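Week five of the breathing class and I can finally touch my toes

Okay, not all the way. Fingertips on the laces, knees a bit soft. But back in the spring I could barely get past my shins, so I'm counting it!

I signed up for the Saturday class at the Grasarwood center because my back had been stiff all winter and because a slow breathing and stretching class sounded like something I couldn't hurt myself doing. (I pulled something in my neck in week one. Getting out of the car, before class even started.) It's 60 minutes, mostly on the floor, and it uses a little workbook called the Jevero method that you get when you pay. I'd never done a class with a workbook before. You fill in a page after each session – how you slept, where you felt tight, how many breaths you could follow before your mind went off to the grocery list. Mine was four for the first two weeks. Four breaths!

The workbook is a mixed bag, I have to say. The drawings of the stretches are great, big and plain, with the feet shown properly so you know which way your toes point. The writing is harder going. There's a chapter on the diaphragm I've read three times and I still couldn't explain it to you. And the pages don't lie flat, so if you're on your hands and knees trying to check what comes after the cat stretch, the thing closes on you. I've started holding it open with a shoe.

What I do like is that everything comes in a short version and a long version. On a work night I do the short one: lie down, knees up, hands on the ribs, breathe in for four and out for six. Then a twist to each side, then the one where you hug your knees and rock. If I've got more in me I add the hip stretch, the one that makes me talk to myself. I do it on the rug in the hallway, the only piece of floor long enough for me, and I've learned to put the dog out first.
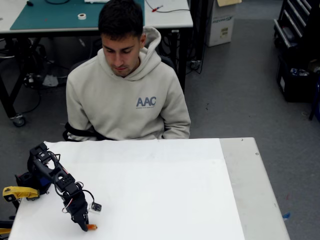 A reader going by mossyporch wrote under my last post that the six-count exhale made her lightheaded, and that she'd gone down to three in and four out for a month before trying it again. She also said to quit doing it straight after dinner. I tried both this week and she's right, it's so much easier. The workbook does mention shorter counts, but it's in small type at the back with the thank-yous, so I'd missed it completely.

I've also been walking more, which wasn't part of the plan. One of the early workbook pages asks you to write down your steps for a day, and mine came to 1,862, on a day I would have told you I was on my feet nonstop. So now I go out at lunch, twice along the creek path and back, and I try the slow breathing while I walk. It doesn't work on the hill. Nothing works on the hill.

Sleep is the part I can't figure out. Some nights I do the long version and I'm out before I've pulled the blanket up, and other nights I do exactly the same thing and lie there planning what I'd say to the phone company. If any of you have tried it in the morning instead, let me know how that went. I'm not a morning person but I could be talked into it for a week.

There are three classes left in this round. After that there's a next level, with standing balances and a second workbook, and I haven't made up my mind. I wobble brushing my teeth. But they let you try the first one before you pay, so I'll probably go along in my good socks and stand near the wall.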